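Wire Cup Racks and Plastic Cups: Frequently Asked Questions

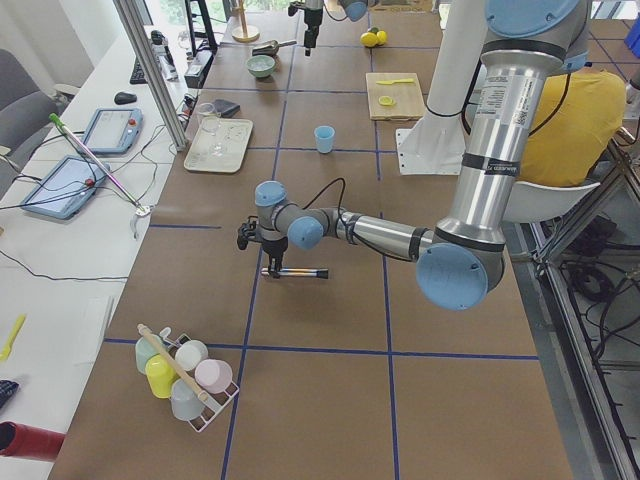

Category: Kitchen Storage > Cup Racks

How many cups does the rack hold?
The white wire rack holds five plastic cups, one per position. Mixed colors are fine.

Can glasses go on the same rack?
Drinking glasses, yes. Stemmed glasses should be kept on a flat tray.

What is the load limit?
The Lovano rack is rated for 200 ounces, evenly distributed. Do not hang utensils from the wire.

Are the Soson cups dishwasher safe?
Top rack only. Remove before the heated dry cycle.

Can I order a single replacement cup?
Yes. Use part number 3837 and state the color: mint green, yellow, white, pale pink, light grey or light blue. The rack alone is part number 3939.

How do I clean the rack?
Warm water and mild dish soap. Dry the joints with a cloth. Scouring pads will damage the coating.

Is the paper towel holder included?
No. The wooden holder with the round base is listed under Vemberg, item 184.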